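問い合わせ番号 3,781
件名:押収品管理システムの重量欄が計量票と一致しない件
製品:Solus 証拠品台帳モジュール
起票:薬物捜査係 証拠品担当 Jocelyn Vachon
対応:Prinstead サポート窓口 Dwight Després
状態:保留(利用者側の確認待ち)

[Vachon 9:10]
乾燥大麻の押収品で、計量票の数値と台帳画面の数値が合いません。計量票は風袋込みと正味の両方を印字していますが、台帳の「正味」欄に入っているのは風袋込みの値です。送致書類は台帳から自動で作られるため、このままだと検察に出す数量が間違います。今朝、送致前の突き合わせで気づきました。

該当する登録は3件、いずれも10月に入ってからのものです。9月以前の分を何件か開いてみましたが、そちらは合っていました。

[Després 9:45]
ご連絡ありがとうございます。多くの場合、計量時に風袋引きの操作が抜けていることが原因です。計量担当の方の手順をご確認いただけますでしょうか。あわせて、ブラウザのキャッシュを削除のうえ再度表示をお試しください。

[Vachon 10:20]
手順の問題だとは思えません。風袋引きをしていなければ、計量票に正味の値が別に出ることはないはずです。計量票は2名立ち会いで署名済み、写しを添付しました。

キャッシュも消しました。変わりません。別の端末でも、帳票をPDFで出しても同じ値です。保存されている値が違うのに、表示側をいじって直るという理屈がよく分かりません。

[Després 11:30]
添付を確認しました。おっしゃるとおり、計量票では正味が正しく印字されています。計量器と台帳の間の連携プログラム(Skaten)のログをお送りください。管理者メニューの「連携」から書き出せます。

[Vachon 11:55]
送りました。気になる点を書いておきます。

10月初めに連携プログラムの更新が入っています。案内文には「軽微な改善」としか書かれておらず、何を変えたのかは読み取れません。変更点の一覧をください。前回の障害のときも「影響なし」と説明を受けた後で、受付時刻が全件ずれていました。
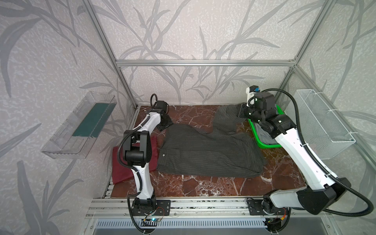 それと、ログの中に「field 84 unmapped, fallback applied」という行が、問題の登録のたびに出ています。英語の意味は分かりますが、何を何で代用したのかが書いてありません。証拠品の重量を無断で代用する設計なら、エラーで止めてもらったほうがよほどましです。

[Després 14:15]
ログを開発に回しました。現時点での回答です。

更新後の連携プログラムは、計量器から届くデータの項目84を正味重量として読みます。ところが貴署でお使いのGagnon製計量器は、旧い書式のままデータを送っており、項目84が空になります。空の場合、先頭の重量項目、つまり風袋込みの値を使う処理になっていました。

回避策として、計量器側の出力書式を「拡張」に切り替えていただければ、正しい値が入る見込みです。

[Vachon 14:40]
「見込み」では切り替えられません。そちらの検証機で、同じ型、同じ書式設定で試した結果はありますか。

あと、更新前は同じ計量器、同じ書式で正しく入っていました。こちらの設定を変える話の前に、更新を戻す選択肢が出てこないのはなぜですか。

[Després 15:30]
検証機での確認はこれからです。失礼しました。更新の巻き戻しは可能です。ただし、巻き戻すと更新以後に登録された履歴の一部に再同期が必要となります。再同期では登録値そのものは変更されません、と開発から聞いております。

[Vachon 15:50]
「聞いております」の部分、開発の方の名前入りで文書にしてください。公判で証拠品の管理経過を聞かれたときに、答えるのはこちらです。登録履歴に誰の操作か分からない更新時刻が付けば、弁護人は当然そこを突いてきます。

こちらで取った措置は次のとおりです。
・該当3件の送致書類は差し止め、計量票の値で手書きの訂正案を作成
・現物は保管庫から出していない。再計量は上席の判断待ち
・以後の新規登録は自動取込を切り、手入力のうえ2名で照合
・台帳の誤った値は上書きせず、そのまま残している

最後の点について確認です。訂正機能を使った場合、元の値と訂正理由は両方とも履歴に残りますか。手引きには「残ります」とありますが、試験環境でやってみたら理由欄が空白で保存できました。必須のはずではないのですか。

[Després 16:40]
訂正時、元の値は履歴に残ります。理由欄は、管理者権限で操作した場合のみ空白でも保存できる仕様です。手引きの記載が不十分でした。

検証機の結果が出ました。
旧書式、更新後:風袋込みの値が正味欄に入る(現象を再現)
拡張書式、更新後:正しい値が入る
旧書式、更新前:正しい値が入る

[Vachon 17:05]
再現したのであれば、手順ミスという最初の回答は撤回ということで、この記録に明記してください。計量した者が上から事情を聞かれています。

拡張書式の試験は、どの重さの範囲でやりましたか。こちらの押収品は小袋のグラム単位から、車両で運ばれていた梱包のキログラム単位まであります。単位が切り替わるところで桁が落ちないか、そこを見ていないなら試験としては半分です。

[Després 17:25]
当初ご案内した「風袋引き操作の抜け」は原因ではありませんでした。撤回いたします。計量担当の方の操作に誤りはありません。

重さの範囲については、グラム表示のみで試験しておりました。キログラム表示での試験を追加します。

[Vachon 17:40]
了解しました。以下が揃うまで、拡張書式への切り替えも巻き戻しも行いません。

1. キログラム表示を含む試験結果
2. 再同期で登録値と更新時刻が変わらないことの、開発名義の文書
3. 10月の更新の変更点一覧
4. 空の重量項目を別の値で埋める処理を廃止する時期

4については「検討します」という返事なら結構です。時期が決まってから連絡をください。

[Després 17:50]
承知しました。1と3は明日の午前中にお送りします。2は開発責任者の署名を取ってからになります。4は改修依頼として別に起票し、番号が付き次第この票に追記します。

状態を「保留(サポート側対応中)」に変更しました。

[Vachon 17:55]
優先度が「低」になっています。「高」に戻してください。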